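Kokico hands the snack box line over to grippers, and keeps every packer

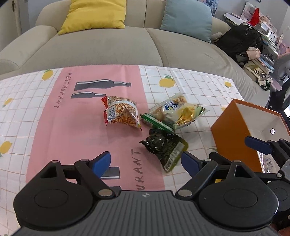 I'm Nives Pace, I run packing at Kokico, and they've let me write this one myself, so bear with me! From September our mixed snack boxes will be filled by a two-armed packing cell called Pinden, built with our neighbors at Gatti. I've been on that line for 16 years and I have opinions.

If you've never packed mixed boxes, the trouble is that everything in them behaves differently. A bag of crackers crushes if you look at it wrong. Stick packs slide out from under your fingers. Foil packets are fine until you have done a whole shift of them, and then your thumbs let you know about it. We have 23 people in packing and I'd guess most of them own a wrist brace (I own two).

So when Gatti asked who should teach the thing how to pick up a snack, I said us, obviously. Six of our packers spent the summer working with hand-held grippers, picking things up and putting them down again, over and over, while the system learned from how they did it. They were paid at the team lead rate for it. Some of them got very competitive.

Now for what changes on the floor. Pinden takes the picking and placing. People take over loading, checking, the odd orders and looking after the cell itself, and we're opening three new technician jobs that go to our own staff first. Training is on paid time. No one is losing hours, and we have that in writing through next year. The early shift will start at 6 like always, sorry to everyone who asked.

Adelmo Sala, our plant manager, wanted a line in here too: "I was ready to buy a machine off the shelf. The packers talked me into doing it this way, and they were right about the crackers."

I'll admit I was nervous - I still am, a bit. It's slower than a good packer on the stick packs and it hates a half-empty bag. We'll keep a hand-packing table going next to it for as long as we need one.

Our Etham site gets the same setup later if the crew there wants it. They've been invited over to try the grippers and ask rude questions.

Press visits: call the Kokico front desk and ask for Nives in packing. Closed shoes, please.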